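Research notes > Working papers > Can machines do the small chores yet?

31 Jul 2021
Chaminda Seneviratne

3. What we mean by a chore

It helps, I think, to say early on what sort of work we have in mind, as the word "chore" covers a great deal of ground and our readers at Wikach and at Pollness have not always meant the same thing by it. For the shop floor we took the fitting and sorting of gears, a job any apprentice is trusted with in the first week. For the home we took the handling of cloth, and we were a good deal more worried about that one (rightly, as section 5 will show). Figure 3 gives both kinds of work from the arm's own side.

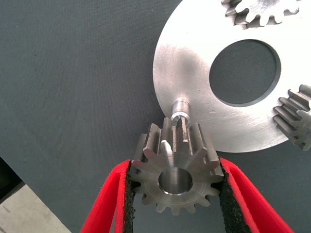
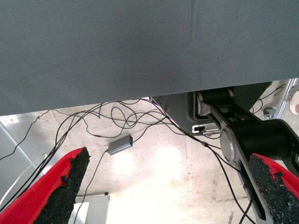
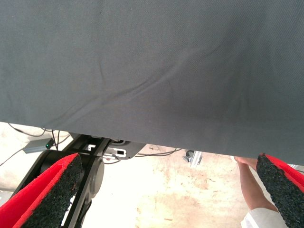
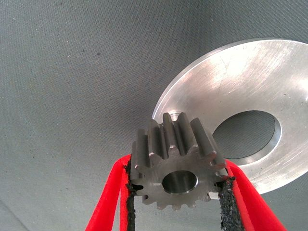
Figure 3. Gear work (first and fourth pictures) and grey fabric above the open fingers (second and third).

Our own interest is in the moment just before contact, which earlier work, the Plirov trials among it, tends to pass over rather quickly. We gave the arm 600 attempts over 9 days in June, with a limit of 30 seconds on each, and asked two observers to mark the point at which they would have stepped in themselves. With the gears they found this fairly easy to agree on. A gear is stiff, it has a bore, and when it sits below its shaft, as in the first picture of Figure 3, a person can judge at a glance whether the two are nearly in line. Cloth is far less obliging. In the third picture the fingers are wide apart and a hand is up at the underside of the fabric, and we would ask the reader to keep that hand in mind when we come to the scoring, for we treat any attempt with a person's hand at the cloth as shared work, however small the part the person played. Samarakoon scores such attempts as the machine's own, and much of the gap between their figures and ours comes down to this one choice.

Related items
Folding towels with two arms: a short review
Notes on gear fitting by touch
Who gets the credit? Scoring shared work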